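3.2 Collection of demonstrations

Demonstrations for the garment task were recorded by two operators, Berwyn Parry and Darcy Beaulieu, using the Planis remote-control system. Each operator held a pair of handles whose movements were passed to the two arms at the table. No operator touched the garment while recording was under way.

Before the first session, both operators completed 90 minutes of practice, which was not recorded. They were asked to work at an even pace and to avoid correcting a fold more than once. A demonstration was discarded if the cloth left the table or if either arm reached its joint limit — the second case being the more common. The final set holds 1,000 demonstrations, of which 29 were kept apart for testing.

The order of folding was fixed: one sleeve, then the other, then the body. Operators were otherwise free to choose where to grasp. Figure 4 shows a T-shirt with one sleeve laid across the chest and the other still open, with a gripper on either side of the garment.

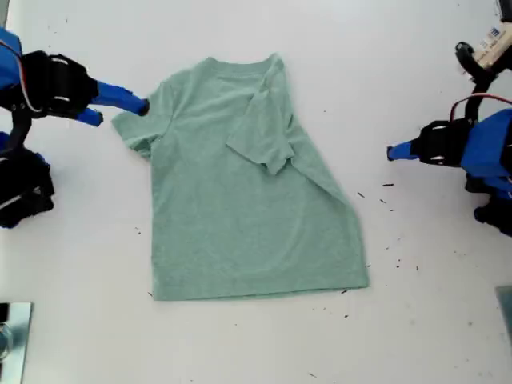

Vol. 4, p. 29

Figure 4. T-shirt between the two arms, one sleeve folded inward.

The two operators differed most in their treatment of the sleeves. Parry tended to grasp close to the cuff, whereas Beaulieu preferred a point nearer the shoulder and used the second arm to hold the cloth. Both methods were retained — the policy described in Section 4 was trained on the combined set, with no label to indicate the operator.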